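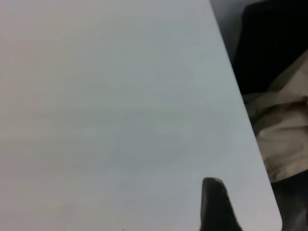

Figure 3. Tabletop near the long edge and rounded corner, close range.

3.2 Surface and objects

The table first, since most of the trouble in the pilot came from it. White top, plain, matte, no print or pattern. We picked it for that reason and partly regret it. Seen from farther off it reads as one even pale gray. Up close the tone drifts, a bit pinkish in one area, cooler gray in another, more lavender toward the corner (Fig. 3). Not a defect in the top as far as we can tell. The Gollby room has mixed light and we did not correct for it. Raters were told to treat the whole top as one color.

Corner is rounded, not square. Matters for the placement rules below. Early drafts of the protocol said "measure from the corner", and two people measured from two different points. Changed to distance from the long edge only. The earlier pilot data from Lammers used the old rule and is left out of the tables.

The object set was meant to look like something a person might leave out while making coffee. Beans in a clear double-walled glass cup with a loop handle. A clear round saucer. A spoon with a pale plastic handle and a small steel bowl. A red ceramic mug, matte outside, slightly barrel shaped. The set is a mix of easy and hard on purpose. The mug is the easy one. Everybody finds the mug. The saucer is the hard one, it shows the table straight through and what is left is a rim and a few highlights.

The beans need a note. They started as a prop, then became the main cue. On a white surface a double-walled cup has a very weak outline, and what raters really see is the dark heap of beans in the middle. When asked to trace the cup, several traced the beans. We now ask for both outlines seperately, contents and outer wall, and score the second one only. The loop handle is scored on its own. It is clear as well and easy to lose.

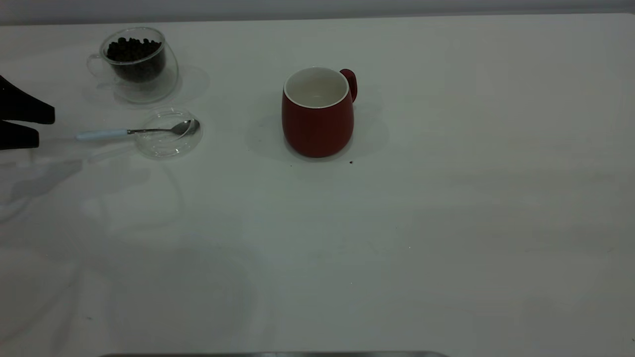
Arif Seneviratne

3.3 Placement and scoring

The set was arranged in 6 layouts, all on the same top. Some layouts keep the glass pieces close together and the mug apart, others mix them. We did not tape or mark the table, since marks would have given the raters an edge to lean on. This costs some repeatability. Layouts were rebuilt by eye from a printed sheet and checked against the long edge, and small shifts between sessions should be expected. The Tindilholm sheets (Appendix B) give the tolerance we accepted.

Where a spoon was used, it could lie on the bare top or with its bowl resting on the saucer. The second case is more natural and also more usefull. A steel bowl on clear glass tells the eye that something is under it. In the pilot, raters who missed the bare saucer tended to find it once the spoon was there. Same saucer, same spot. We come back to this in Section 5.

Shadows were kept. Soft gray ones mostly, low contrast. We thought about lighting the table flat to get rid of them and decided against it, as kitchens are not lit like that. A faint curved reflection can also turn up on the white top next to the glass, pale, round like the cup. Raters sometimes took a reflection like this for a second piece of glassware. Scored as a false find, kept in the data.

Each rating took a single view. The rater named each object, traced it, and gave a confidence from 1 to 8. In all 305 ratings were collected, split across the layouts but not evenly, the later ones have fewer. Iraís Barrera checked the tracings against the layout sheets and flagged any where the name and the outline did not agree. Flagged ratings went back to the group and were settled by talk, no formula.

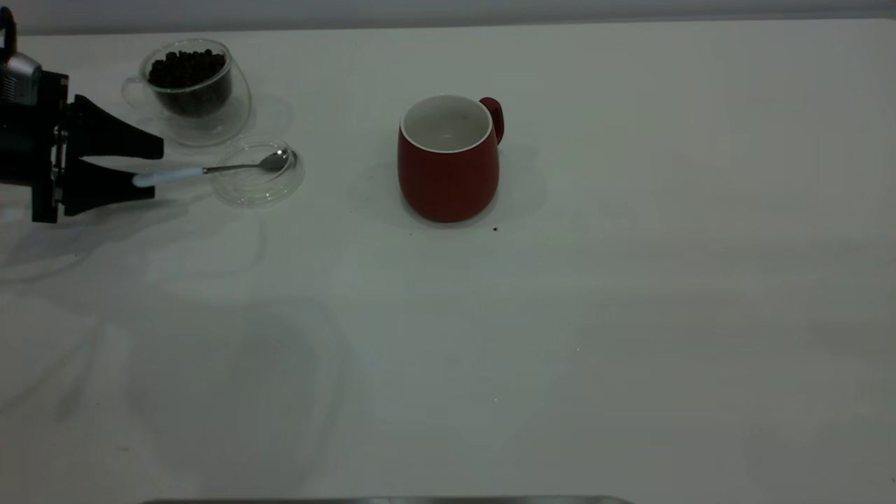

Wording of the object names took longer than planned. "Glass" was useless as a label, it got applied to the cup, the saucer and once to a reflection. "Cup" and "mug" were swapped freely. In the end: bean cup, saucer, spoon, red mug. Raters could write anything they liked and we mapped it afterward, using the Flurberg list for synonyms. "Plate" and "dish" both went to saucer. "Jar" went to bean cup.

The spoon gets a split score, handle and bowl. The pale handle is close to the table in tone and the thin shank is mostly seen as a bright line. Some raters stopped at the bowl and called it a coin or a button. We count that as half. Others may want to be stricter and the raw tracings allow it.

One limit to state now. All of this is one table, one set, one room. A darker top would likely reverse the order of difficulty, with the beans harder to pick out and the glass rims easier. A run on a dark top is planned for September, same sheets, same raters if they are willing. Until then the numbers in Section 4 should be read as numbers for white tops only.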